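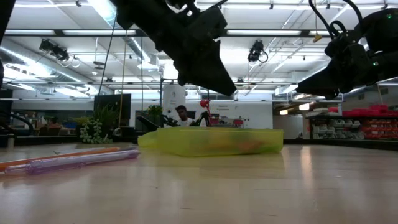 # Hevmont tabletop set

Hello, and thank you for taking an interest in our little pile of demonstrations! Hevmont is a collection of two-armed tabletop examples, put together by Elspeth Munro and Xuân Lý over a few weeks in June, and meant for anyone who would like to teach a policy to handle ordinary soft and awkward things (bags, tubes, small boxes and so on) on a wooden table.

## What you get

- 400 episodes, of which 165 come with a written note from the operator
- wrist views and fixed views of the table, plus joint positions and gripper opening
- 6 held-out table layouts, kept in `eval/` - please don't train on those!

Every episode was driven by a person, and we kept the fumbles in. If an operator missed a grasp and went back for it, you'll find the miss labeled `retry` and the second go right after it, so filter on that flag if you only want the clean ones.
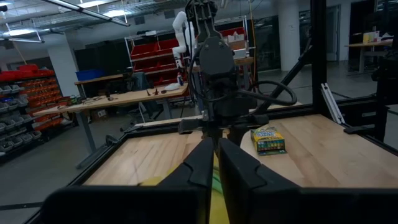

Between episodes we shifted the objects by hand, without a grid or a script, so the starting spots lean a bit toward the middle of the table. Xuân has been meaning to write a proper layout sampler, and it may well land in the next version.

## Known troubles

Clear and shiny plastic is hard on the fixed views, especially under the ceiling lights. Also, 3 episodes have a late start on one wrist stream; they're listed in `late.txt`.

Questions are very welcome - open an issue and Elspeth will get back to you.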